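Como tirar o mofo do rejunte do banheiro sem água sanitária

Oi, gente! Prometi esse passo a passo em março e só agora consegui sentar para escrever (a reforma da cozinha engoliu a casa inteira). A receita é do Thulani Oosthuizen, meu vizinho, e eu só mexi nas quantidades.

Você vai precisar de 80 g de bicarbonato, 400 ml de vinagre de álcool, uma escova de dentes velha e um borrifador. Eu uso um da Grullow que já caiu no chão mil vezes e continua firme!

Primeiro, abra a janela e varra o box a seco, para tirar cabelo e poeira. Depois misture o bicarbonato com um pouquinho de água, até virar uma pasta que não escorre da colher. Passe no rejunte com a escova, sempre de cima para baixo, e vá fazer outra coisa por uns minutinhos. Eu passo café.

Na volta, borrife o vinagre por cima. Vai espumar bastante, é assim mesmo. Esfregue em movimentos curtos e enxágue com água morna. Mancha antiga pede uma segunda rodada, às vezes no dia seguinte.

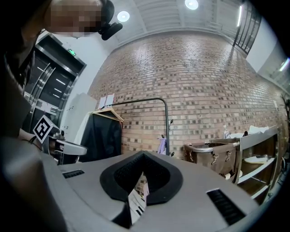
O canto do box é a parte mais chata, porque a escova comum não entra direito e a gente acaba raspando os dedos no azulejo. Corte as cerdas na diagonal com uma tesoura boa, deixando uma pontinha. O que funciona ali é um formato em V, como o dessa peça preta de borda macia, com o bico virado para baixo. Enxágue a escova de vez em quando e siga até o ralo.

No fim, seque tudo com um pano velho e deixe a porta do box aberta até a noite.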